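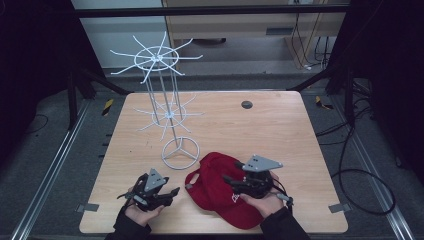

4.2 Hanging soft goods on a rack

Figure 3. The cap-hanging task at the start of the handling phase: a two-tier white wire rack, a red baseball cap lying beside its base, and the two hand-held grippers used for demonstration.

Of the chores in the Grusano set, hanging a cap is the one most people would call trivial. A shop clerk does it with one hand while looking somewhere else. We included it for that reason. The task asks for one cap to be picked up from the table and left on any free arm of the rack, on either tier, without moving the base from its place.

The setup in Figure 3 is the one used for all demonstrations in this section. The rack has a round wire base and a single slim pole, with curved arms spreading outward at two heights. The cap starts on its side on the wooden tabletop, to the right of the base. Its position and the direction of the brim were changed between demonstrations, and the rack was turned by hand so that the arms did not always line up with the operator. Demonstrations were given by Princess Gatchalian and Florante Tan, both of whom had already completed the folding task in Section 4.1.

We collected 767 demonstrations of this task, out of 3,699 for the full set. A demonstration was kept if the cap was hanging freely when both grippers had let go. Demonstrations in which the rack fell were removed. Those in which it tilted and settled again were kept - we wanted the policy to see recoveries as well as clean runs.

Three parts of the task caused most of the trouble. The first is the grasp. A cap has a stiff brim and a soft crown, and the crown gives way when the jaws close on it. Grasps on the brim held better but left the cap facing the wrong way for hanging, so operators often passed it from one gripper to the other. The second is the approach to the arm. The arms are thin and white, and the policy tended to judge their height correctly but miss to one side. The third is release. If the jaws opened before the weight of the cap was on the arm, the cap slid off, and if they opened late, the gripper pulled the arm along as it backed away.

The Altura policy was tested with caps that were not used in training. It picked up the cap reliably, including from poses like the one in Figure 3, but hung it in fewer than half of the trials. Most failures were side misses on the upper tier. Allowing a second attempt helped on the lower tier and made little difference on the upper one, where a failed attempt usually left the rack swaying. We stopped each trial after 10 attempts or when the rack fell.

Holding the pole with the left gripper while the right one placed the cap reduced the swaying. The operators had done this in some demonstrations without being told to, and the policy copied it only now and then. When we trained on those demonstrations alone, the rack fell less often, though the rate of side misses did not change.

For a store or a closet at home, we do not consider this chore solved.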